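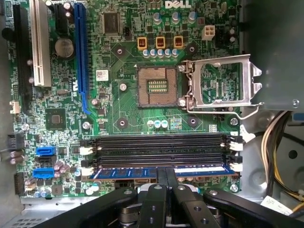

ledgerwood_k replied:
Close the socket before you run anything else over that board. With the retention frame swung up, one bad move in Z and you have fingers in the contacts. Do the memory with the socket shut, then come back to the CPU as its own job.

Re: Desktop arm for PC teardown and rebuild, memory step
Posted by Zaid Hattar, December 2025

We use cookies to keep you logged in and to count visits. By continuing to browse you accept this.

Zaid Hattar wrote:
Fair point about the frame. The board is a practice one, but I'd like it to stay a working practice board. I'll make "socket closed" a check at the start of the memory routine and leave it to the operator to confirm.

For anyone joining now, the arm is a Forsyth kit on a plate bolted to the bench at Trevenier, the shared shop I belong to. Two-finger Skaltano gripper, camera on the wrist, Irncombe controller. The chassis lies flat on the bench and the arm comes in from the front side, so the DIMM slots are the first thing it reaches. CPU socket is behind them.

What I want is for it to open the latches, lift a module out, put it on a tray, and later put it back. The lift is fine. The reinsert is where I'm stuck. It gets the module over the slot, comes down, and one end goes in ahead of the other. Then it tries to push through the tilt and the controller faults.

tinplate wrote:
What are you pushing with? If the fingers grip the middle of the module and you press from there, any error in the grip turns into tilt. When I seat memory by hand I press one end and then the other. Your gripper can do the same. Set the module in the slot, let go, close the fingers, and use the closed tips as a pusher. Left end, right end, left end again.

Zaid Hattar wrote:
I hadn't tried letting go. I was worried it would fall over.

tinplate wrote:
It won't if it's down in the channel far enough. The latch posts on each end hold it up. You need the notch lined up with the key first, obviously.

Ayman Abou Jaoude wrote:
I don't agree with the two-step push. I did a season of this on my own bench and the closed tips slid off the top edge of the module more than I liked. If they slide toward the board they land on whatever is next to the slot. On the board at the top of the thread that could be the neighboring slot, which is forgiving, or the small parts past the end of it, and those aren't.

Better to put some give in the wrist. I printed a plate with four rubber grommets between the tool flange and the gripper. The module finds its own level as it goes down. Cost me nothing but the grommets and an evening.

tinplate wrote:
Give in the wrist also means your camera moves relative to the arm if the camera is on the gripper side of the plate. Then your alignment is off every time there's load on the fingers.

Ayman Abou Jaoude wrote:
Only while there's load. You take the picture before contact. After contact you aren't using the camera for anything.

tinplate wrote:
You are if you want to check that it seated.

Ayman Abou Jaoude wrote:
Back off, then look. Same as you would by hand.

ledgerwood_k wrote:
Both of you are solving the last few millimeters and I think the trouble is earlier. Zaid, where does the slot position come from? Taught, or measured each time?

Zaid Hattar wrote:
Taught once, then corrected from the camera. I find two of the screws that hold the board down and shift everything by the difference. I chose screws at the beginning because they're shiny and easy to pick out.

ledgerwood_k wrote:
Shiny is the problem. The bright spot on a screw head moves when the light moves. You said in June you were working under the shop lights. Use the four cooler mounting holes around the socket. They're round, they have dark centers and they stay put. They're also part of the board, so they can't sit crooked the way a screw head can.

Only downside is you need all of them in view with no cooler fitted. On a complete PC you'd have to fall back on something else.

Zaid Hattar wrote:
Tried it last night. The holes are a lot steadier. I ran the locate step 20 times without moving the chassis and compared the spread to what I had with the screws. I didn't write the old numbers down properly so I won't post a comparison, but I'm not going back to screws.

The upper right hole gave some trouble with the socket frame standing up next to it. Closing the frame first, as you said in your first reply, takes care of that too.

Still getting the tilt, though less of it.

parcelbrown wrote:
Does the slot really need this much care? I have put a lot of memory in a lot of office machines and you just lean on it. The plastic can take it.

tinplate wrote:
Your thumb knows when to stop. His controller is reading motor current, and after the gearboxes that is a poor guess at force.

parcelbrown wrote:
Then put a load cell under the chassis. Kitchen scale parts. You don't care where the force is, only how much.

Ayman Abou Jaoude wrote:
That's a decent idea. The chassis on its own is heavy but it's a constant, you zero it out. I'd still want the grommets.

Zaid Hattar wrote:
I have a bathroom scale that died in the display and not in the cells, so I'll try that. Would anyone rate limit the reading? The Irncombe can sample at 1000 a second, but I doubt the cheap amplifier boards can.

ledgerwood_k wrote:
They can't. The common ones top out well under 100. That's fine if you come down slowly. Set a stop threshold and step down in small moves, reading after each one.

Move the cable bundle on the drive bay side as well. Tie it to the chassis wall. If the right arm of the gripper brushes those wires during the press, your scale will see it and you'll spend a week chasing a force that isn't coming from the module.

Zaid Hattar wrote:
Tied back now. Here's the order I'm going to work in:

1. Socket frame closed, operator confirms.
2. Locate on the four cooler holes.
3. Lower module into slot, stop at first rise on the scale.
4. Back off, look, check both ends are level.
5. Press. First with the grip held, then with tinplate's closed-tip method, to see which I prefer.

Grommet plate after that if neither one behaves. I'd like to change one thing at a time.

tinplate wrote:
Add a bit of rubber to the tips before you try mine. Heat shrink works. Ayman is right that bare tips slide — I just don't think it rules the method out.

Ayman Abou Jaoude wrote:
I'll take that. Print the plate anyway so it's ready.

parcelbrown wrote:
And the CPU?

Zaid Hattar wrote:
Not with fingers. I'm looking at a small suction cup for that, and a separate thread, once three modules in a row go in without a fault.

Related threads
Suction cups for small square parts
Forsyth kit: shoulder joint backlash after a year
Irncombe controller, reading an external amplifier
Reusing bathroom scale load cells
Skaltano fingertips, printed or machined?
Lighting a bench for a wrist camera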